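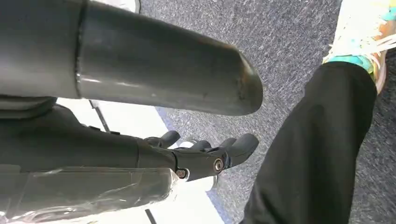 Most of what I own was bought used, and over the years I have come to trust wear marks more than anything a seller tells me. Scratches are unevenly distributed on almost every object, and the distribution carries information. Ends and tips go first. On a dark gray tube with a collar at one end and a rounded, slightly tapered end at the other, the scuffs and faint dark marks are near the tip, where a tube meets the rest of the world. Marks like that don't bother me. Marks in the middle of a shaft, or a bright ring next to a seam, make me ask questions.

I was reminded of this when I went to look at a used bicycle in Abu Hammour. The bike is a Kokotia, a steel city model with an internally geared hub. The listing said "hardly ridden" and the price was 200, which was neither suspicious nor generous. The seller, Abhishek Tyagi, was patient while I went over it with a flashlight for the better part of an hour.

My inspection order is fixed. I start with the parts that are hard to replace and work toward the parts that are cheap. On a bicycle this means frame, fork, hubs, rims, crank, and then everything else. People tend to do it the other way round and get stuck on a torn saddle, which costs less than lunch to replace.

Frame. I look at the head tube junction from below, then the underside of the bottom bracket shell, then the dropouts. Paint cracks in a thin line when the metal under it has moved. Paint chips in a patch when something has hit it. The Kokotia had chips on the left chain stay and no lines anywhere. The chips had been touched up with something close to nail polish in both color and thickness.

Seatpost. I measure how much of the post has been inside the frame by pulling it out and looking for the change in surface. A post that has been moved up and down has a band of fine vertical scratches. This one had a single clean boundary, 80 mm from the bottom end. The owner had set it once. It was also dry, with no grease at all, and came out only after some twisting. 80 mm is more insertion than the minimum stamped on the post, so no complaint there.

Rims. On rim brakes the braking surface wears concave. I lay a steel ruler across it and look for light in the gap. A little light is acceptable. The front rim had a little and the rear had almost none, which fits a rider who used the front brake properly. It also fits a replaced rear wheel, so I checked the spokes. Same spokes, same degree of dullness on both wheels. I accepted the first explanation.

Hub. Internally geared hubs are difficult to judge from outside. I ride in each gear under load and listen. The middle gear on this one skipped twice, then stopped skipping after I turned the barrel adjuster on the cable. It has been fine for the last 50 km. I would not have bought it without that result, because opening one of these hubs is an evening I don't want to repeat. Ionuț Bratu and I did one in February and ended up with a spring that belonged somewhere.

Crank and chain. The chain was stretched past the point where my gauge drops in fully. Combined with "hardly ridden" this is the interesting part of the inspection. A chain can wear fast if it's run dry in dust, and there is plenty of dust here, so the wear didn't prove high mileage. The pedals were more useful. The rubber blocks were worn flat in the center on both sides, and the crank arms were polished on the outside at ankle height. Shoes do that and it takes a long time.

I put this to Mr. Tyagi without making an accusation of it. He said the bike had belonged to a flatmate before him, and that he personally had hardly ridden it. Both statements could be true. We agreed on a lower price that covered a chain, a rear sprocket and a set of brake pads.

Some notes on tools, as Henok Gudeta asked me in the comments last time what I carry. Flashlight with a narrow beam. Steel ruler, 150 mm. Chain gauge. Calipers, the plastic kind, since I don't care about hundredths on a bicycle. Three hex keys: 4, 5 and 6. A rag. I used to bring a Dreltuvano pocket pump as well and have stopped, because a seller who leaves the tires flat usually has a pump in the house.

There are limits to the method. Wear tells you where contact happened and something about how often. It says very little about when. A bike ridden hard for a year and then stored for five looks much like one ridden gently for six, apart from the rubber. For age I rely on rubber and plastic: tire sidewalls, cable housing, grips. Fine cracks across the sidewall mean the tire is old whatever the tread looks like. The tires on the Kokotia had deep tread and cracked sidewalls, so I added tires to the list of parts and should have added them to the negotiation.

Cleaning is the other limit. A freshly polished object has had part of its record removed. I don't assume bad intent, because people clean things before selling them and I do too, but I check the places a cloth doesn't reach. Under the fender stays, inside the brake arms, behind the chainring. What's left in there is usually fine dust stuck to old oil, and if the oil has gone hard the bike has been standing for a while.

Current state as of this post: new chain and sprocket fitted, seatpost greased, rear brake still squealing in the mornings. Berhanu Degefa thinks the pads need toe-in. I set them with a strip of cardboard under the trailing edge and the squeal dropped in pitch but did not stop. I'll try a different compound next. The tires are on order through the counter at Mellow, where they had the right width but only in cream, so it will be a few weeks until the black ones arrive.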